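Progress report: Plusby office refit, second phase
Prepared for the Fitzgerald fund, July

The main floor is back in use. We moved the desks in over 11 working days, which was 2 more than planned, and spent 1,612 of the furniture allowance, mostly on desk assembly and on moving the old storage out. The invoice from Grukmont is attached separately.

Lighting was the item you asked about last time. The long fluorescent tubes stay on the ceiling for this year, and the round pendant lamps toward the back stay as well. The light wooden desks with white legs are now in the open part of the room.
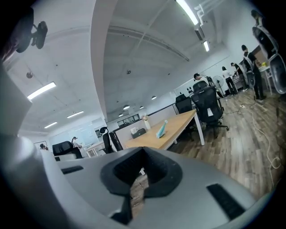

Krum Nikolaidis wrote back on the draft of this report that the desks are fine but the tubes are too bright for anyone working late, and he would sooner see money go to dimmers than to more furniture. We have asked for a price on dimmers and will send it when it comes. Nothing has been ordered.

The shared table by the partition was the other open point. It has rounded corners and a light wood top, and staff wanted it kept clear for layouts and short meetings. Most of the top is now free. The green box, a mug and the vase of flowers sit at one end, and a cone-shaped hat with a pom-pom is at the other – we have not set a rule about personal things and do not plan to. 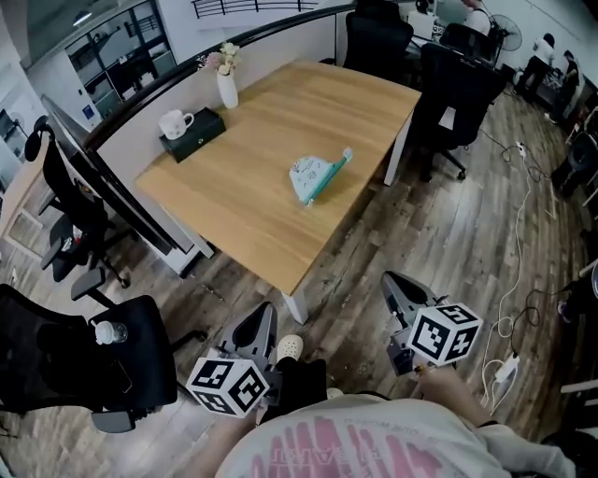
Reading time: 2 min

Still to do before the next payment:

– Price for dimmers, main floor only.
– Labels for the shelving behind the partition. The Flikum labels came in the wrong size and went back.
– Five replacement chair wheels, ordered and not yet delivered.
– Second coat of paint in the stairwell. The painter has moved this twice and we are holding the last part of his fee until it is finished.

We are not asking for a change to the budget. If the dimmers cost more than what is left in the lighting line, we will write to you first and wait for an answer before going ahead.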